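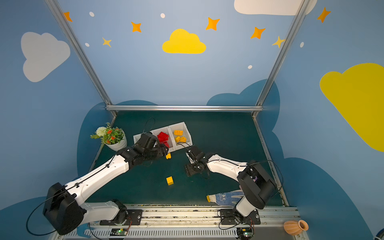

Sort by color first and you will be doing it again by the weekend, Kuo-hua Kao used to write to anyone who asked, and the remark has followed the subject ever since. Most households with young children sort by color anyway.

Color sorting of toy bricks

Color sorting is the practice of dividing loose toy building bricks into groups of one color each, usually in a tray, a set of tubs or a chest of small drawers. It is done as tidying up, as a first stage of building, and as a table activity for young children. It is the most common of the three usual ways of sorting bricks. The others are sorting by shape (also called sorting by part) and sorting by set.

The word "brick" in this article means a plastic block with raised studs on top that presses onto other blocks of the same system. Plain wooden blocks are sorted too, mostly by length, and have their own article.

Trays

The simplest piece of equipment is a flat tray with low walls and two or more compartments. A three-compartment tray is a common size for small collections and suits a set made up mainly of red, yellow and green. The open top lets a child see what belongs where without labels. White and pale gray are the usual tray colors, as very few of the bricks kept in them are white and a stray piece shows up at once.

Compartments should be wide enough for a hand. Deep, narrow ones hold more, but small bricks collect in the corners and the tray has to be turned over to get them out. The Lalldale toy library lends out trays in two depths and reports that the shallow ones come back with fewer pieces missing.

A tray with fixed walls keeps its colors apart when it is carried level. Trays with lift-out dividers can be changed to fit the collection - a wide space for red, a narrow one for the few green pieces - but the dividers ride up when a brick gets under them. The Zunham tray, sold through schools for many years, had dividers of this kind and was often glued by its owners.

Surface

Bricks are easier to sort on a plain surface. A dark green table or mat is a good choice for red and yellow, and a poor one for dark green bricks. Patterned rugs are the worst surface of all. A soft mat also stops small pieces from bouncing when they are dropped, and cuts down the noise of tipping out a full tub.

The area in front of the tray is normally kept for loose bricks. Things that are not bricks can stay on the table if they are moved to the side. 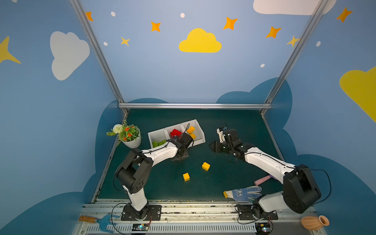

Tipping out a whole collection at once is a common mistake. A double handful is plenty for a small table, and the next one should wait until the first has been put away. Adults sorting large amounts usually work from a tub on the floor beside them and keep the tabletop for whatever is being sorted at that moment.

Method

There are two ways to go about it. In the first, the sorter takes whichever brick is nearest and puts it in the right compartment. In the second, the sorter picks out every brick of one color before starting on the next. The first way needs less reach. The second needs less thought, and children under four nearly always fall into it without being told.

Rosângela Leite timed both ways in her booklet Bricks on the Table, using a mixed tub of 438 pieces in three colors. One color at a time was faster for a single sorter. With two people at the same table the difference went away, provided they started at opposite ends. Her advice for two sorters was to agree on the compartments beforehand and to leave them alone afterward, even if a better arrangement comes to mind halfway through.

Bricks that are stuck together are pulled apart first if they are of different colors. Stacks of a single color are a matter of taste. Leaving them joined saves space and makes a cluster that is easy to lift, while separating them makes the pieces easier to find later. The Jurine method, named after the play center where it was first written down, leaves long bricks joined in pairs and breaks up everything else. Thin plates are the hardest to separate and should be pried with a brick separator. Teeth leave marks.

Two-color pieces, printed pieces and clear pieces have no natural place in a three-way sort. They are put in a spare cup or in whichever compartment has the most room.

Order of compartments

No order is standard. Some families follow the rainbow, some put the largest group in the middle, and many just start at the left with the first brick they pick up. What matters for a child who sorts the same set every day is that the order stays the same. A single brick left in each compartment after playtime works as a marker for the next day. 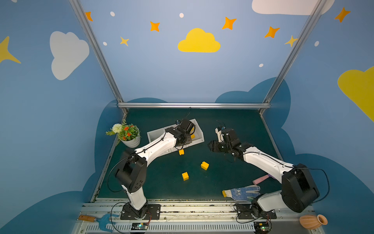 A color is finished when the table has been checked from the side as well as from above. Small bricks hide behind larger ones and under anything soft, such as a cloth or a glove. They also roll less than people expect, so a piece dropped on a mat is generally within arm's reach of where it fell.

As a play activity

Color sorting is used in play groups and kindergartens as practice in matching and in picking up small objects between finger and thumb. The bricks should be large enough that they are not a choking risk, and the session short. The Yang cards, a set of 88 printed task cards, begin with two colors and add a third at card 6. Later cards ask the child to sort by length within a color, or to move a whole color from one compartment to another.

Cheuk-hei Kong has argued that sorting should end in something being built, and that putting away and playing should be treated as one task. Others keep the two apart and sort only at the end of the day.

Limits of color sorting

Color sorting works well for small and middle-sized collections. Past 3000 pieces it slows the builder down, as a small red piece in a deep tub of red is hard to see. Shape sorting has the opposite trouble: it takes longer to set up, but a small yellow piece among pieces of its own kind is easy to pick out. Many collectors begin with color and change to shape as the collection grows, or sort by shape and then divide only the most common shapes by color.

Fading is a lesser problem. Old white and light gray bricks turn yellowish, and some sorters keep the aged ones apart.
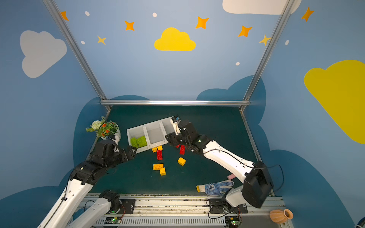 Page last changed: 11/02/2023

Cleaning before sorting

Used bricks are washed before they go into a clean tray. Lukewarm water with a little dish soap is enough. They are rinsed in a colander, shaken and left on a towel overnight with the studs facing up. Water stays in the hollow undersides, and bricks put away wet leave a film on the tray floor. The tray itself can be wiped with the same cloth. Bricks with stickers, motors or lights are kept out of the water.

Dust between the studs comes off with a dry paintbrush or a soft toothbrush.

See also

Sorting by part
Brick separator
Drawer chests for small pieces
Wooden blocks, storage of

Search articles Enter a word Go

Filed under: Toys and games > Storage and tidying > Bricks

Reader comments (3)

Oi-ling Siu
The part on dividers is right. Ours popped up every single time and we ended up with yellow in with the green. Glue fixed it, then we bought more bricks and wished we hadn't glued it.

Yu-ting Choi
Could someone add a line on mixed brands? We got a big bag at a yard sale in April and the reds don't match. I have been keeping two reds, and my son puts them back together.

brickdad_z
Colander tip works, but use one with small holes. The one-stud pieces go right through ours.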